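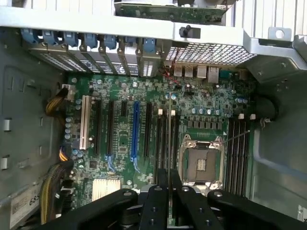 `grarker` is the task layer for the memory module cell. It takes a goal such as "module from fixture slot 2 to board slot B1", works out a sequence of skills, sends them to the arm one at a time and decides what to do when one of them fails. It runs on top of Flasora (motion and force control) and reads poses from Lanz (perception). Recordings go to Filitz, our log store.

The repo covers software only. CAD for the fixture plate and the finger drawings are kept with the cell documents.

## Status

Usable, with rough edges. The `main` branch is what runs on the cell. The planner and the skill interface are stable; the recovery rules still change most weeks.

## Layout

```
grarker/
 planner/ goal to skill sequence
 skills/ pick, approach, align, insert, release, retreat
 recovery/ rules applied after a failed skill
 config/ cell, fixture and board files
 tools/ replay, calibration check, log export
 tests/
```

## Getting started

You need Flasora running on the controller PC and a Lanz build with the wrist camera enabled. Then:

```
pip install -e .
grarker check --cell config/cell.yaml
grarker run --goal goals/single_insert.yaml --dry-run
```

`check` loads every config file, asks Lanz for one pose and compares it with the stored fixture position. If the difference is above the limit in `cell.yaml` it exits with code 4 and won't let you run. Repeat the hand-eye calibration before you touch the limit.

`--dry-run` prints the sequence and moves nothing. Take the flag off when the plan looks right. Keep within reach of the emergency stop for the first run after any config change.

## Frames

All poses are stored in one of three frames:

- `base`: the robot base
- `fixture`: origin at the top left corner of the plate, z out of the plate
- `board`: origin at the centre of the processor socket

Lanz fits the `board` frame from the socket frame and the memory slots. Glare on the socket frame is the usual cause of a bad fit. Poses with a score under the threshold are dropped, and the skill asks again up to 6 times before giving up. 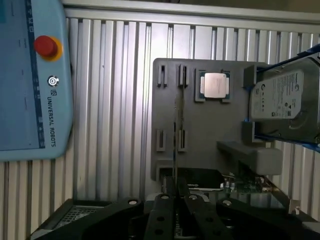
*Wrist camera view of the fixture plate, with slot holders, processor and hard disk drive. Teach pendant at left.*

The fixture file lists each holder by name, with a grasp pose and an approach direction. Holder names must be unique. Anything on the plate that the planner shouldn't touch goes under `keep_out`, and the motion planner treats it as a box.

## Skills

Each skill is a Python class with `precheck`, `run` and `result`. `run` must return within its timeout, even if that means returning a failure.

`insert` is the one most people want to change. It has three stages:

1. Move down along board z until contact.
2. Search in a small spiral until the sideways force drops.
3. Push to the target force and hold for 200 ms.

The force limits are set per board in `config/boards/`. Don't copy limits from one board to another. Slot stiffness varies a lot, and the latch tabs on some boards need to be open before stage 1. The skill does not open them.

## Recovery rules

Rules are read from top to bottom and the first match wins. The default set is short:

- no contact: retreat, ask for a new pose, try again
- contact too early: retreat, widen the search, try again
- force limit hit during push: retreat and stop, wait for the operator
- lost grasp: stop, wait for the operator

A rule can't raise a force limit. That is checked when the file is loaded.

## Test recordings

The replay tests use 822 recorded attempts from Filitz, each with wrist images, joint states, wrench data and the skill result. Fetch them with `tools/fetch_recordings.py`; the download is over 4 GB. Replay checks the planner and the recovery rules against the recorded results. It says nothing about contact behaviour, so a change to `insert` still has to be tried on the cell.

## Known problems

- Restarting Lanz during a run leaves the old pose in the cache. Stop the run first.
- `align` sometimes picks the neighbouring slot on boards where all the slots are black. Set `slot_hint` in the goal file.
- Log export drops the last wrench sample.
- The scheduled calibration check on Sunday fails if the arm was left in protective stop.

## Contributing

Open a branch, run `pytest` and the replay tests, and attach the replay summary to the merge request. Config changes for the cell go in a separate commit from code.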